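Gilville's bag library is back for a second year, and it's twice as much fun

2025-10-14

If you have ever bought a big holdall for one trip and then tripped over it in the hall cupboard for the next five years, Gilville has good news for you. The town's bag library has reopened in the old ticket office on Galli Street, with longer hours, more shelves and a stock of 125 bags that anyone with a library card can borrow free of charge.

The idea is a lovely one. You go in, say where you're off to and for how long, and come out with something the right size – a rucksack, a weekend bag, a wheeled case, even a garment carrier if there's a wedding at the other end. Loans run for 20 days and can be extended once by phone, which should cover most family holidays and a good few grand tours besides.

It all began in May last year as a one-month trial, paid for by a small grant from the town council. By the end of that month the shelves were bare and there was a waiting list for anything with wheels! Since then borrowers have taken out bags 800 times, for school trips, hospital stays, house moves and at least one cycling tour of the coast.

Most of the stock has been donated by residents clearing out lofts and spare rooms, and the range is a joy to look through. There are battered leather cases with old railway stickers still on them, bright nylon sports bags, and plenty of plainer ones in pale fabric.

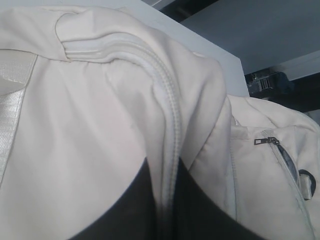 A cream bag with stitched seams and a white webbing strap.

New this autumn is a repair bench, open on two afternoons a week and run with Zadex, the shoe and key shop on the corner of the market square. Anyone can bring in a bag of their own, and there is no need to be a borrower. Stitching and patching are free, and replacement parts are charged at cost. Broken handles were expected to be the main complaint, but in the first fortnight it was zips, zips and more zips.

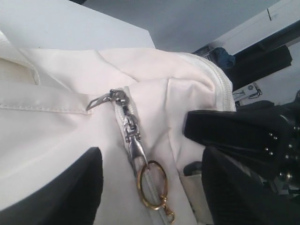 A stuck zip is often a very cheap thing to put right, and the bench is keen to teach people how to do it at home. A rub of candle wax or a soft pencil along the teeth will free many of them, and a slider that has worn loose can sometimes be nipped back into shape with a pair of pliers. Short lessons are planned for the winter, with old bags to practise on so that no one has to risk their favourite.

There is a travelling branch on the way too. The Ustomano bus, which already takes books out to the villages north of the river, will carry a rail of smaller bags from next month, and orders for larger ones can be placed with the driver and collected on the following run.

Donations are still very welcome, and good large cases are wanted most of all. Bags should be clean and empty (do check the side pockets, as last year's haul included a set of house keys and an unposted birthday card). They can be handed in at the ticket office during opening hours or left at the main library desk.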